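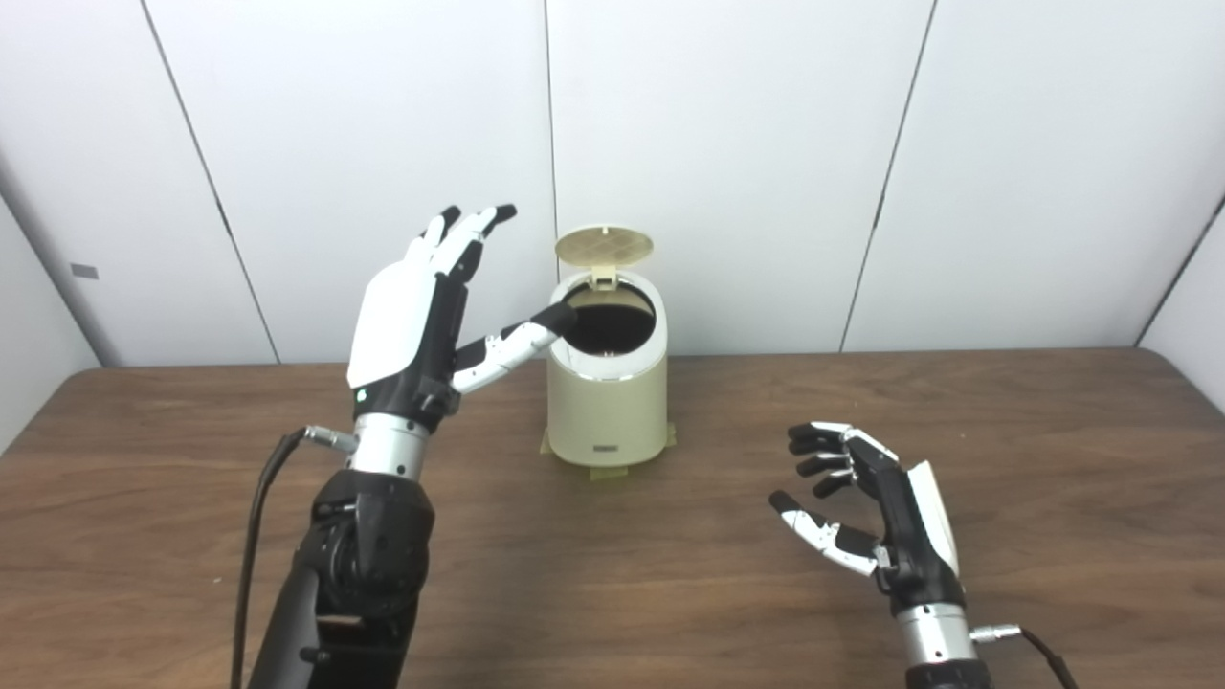 Figure 3. Left thumb over the open bin, right hand held low.

4.2 Thumb offset on the Brallby cell

The Gideo guide says to re-zero the thumbs every 76 cycles. We doubt it. Our log runs to 2549 cycles, and the left thumb drifted about 20 counts whether we re-zeroed or not. A loose cable connector at the wrist explains more of it – tightening ours halved the error, though we only tried that in March and on one arm. The right wrist still needs the same check before we trust either figure.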